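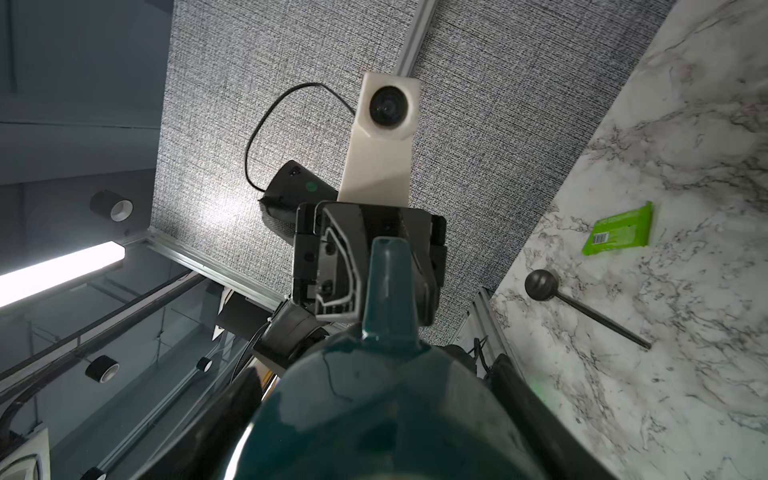
Kitchen and Table Goods Testing, Cletlow Building

Part-time product handlers wanted – kettles, teapots and lidded pots

Posted Mar 29, 2022

The kitchen and table goods team at Harora is looking for 2 part-time product handlers to join us in April. The work is handling household vessels all day: lifting, tilting, pouring, setting down, washing, drying and putting back on the shelf. Most of what comes through the room is glossy, rounded and easy to mark, so we need people who are careful with their hands and don't rush.

What you will do

You will work through a set list of items each shift. The current list has 103 items, mostly teapots, kettles, jugs and pots with lids. For each one you follow a card that says how to pick it up, how far to tip it and where to set it down. Narrow upright handles get their own card, and so do side handles and knobs.

You will write down chips, scratches and loose parts on the shelf sheet before and after use. You will wipe fingerprints off glazed and shiny surfaces with the cloths provided. You will also unpack deliveries from Flotau, our main supplier, and flatten the boxes.

There is no cooking. Some cards call for filling a vessel with cold water. None call for hot.

What we ask for

You should be able to stand for most of a four-hour shift and lift 20 pounds to counter height. You need clear handwriting. Experience in a dish room, a housewares store or a stockroom is useful – but we will train you if you have none. Please don't wear rings or bracelets on shift. Lockers are in the hallway outside Room 212.

Hours and pay

Shifts are 8 a.m. to noon or 1 p.m. to 5 p.m. You can ask for one or the other and we will try to keep you on it. Expect four shifts a week. Pay is $17.50 an hour, paid every two weeks, and training shifts are paid at the same rate. The job runs for six months and may be extended.

Parking behind the building is free. The number 61 bus stops across the street.

How to apply

Send a one-page resume and a short note saying which shift you want to the Tijani hiring desk, which handles applications for all jobs in the building. Put "product handler" in the subject line. You can also leave a paper copy at the front counter before 4 p.m.

We will call people in for a short visit in April. It takes an hour and includes working through six items from the list. Bring a photo ID and wear closed shoes.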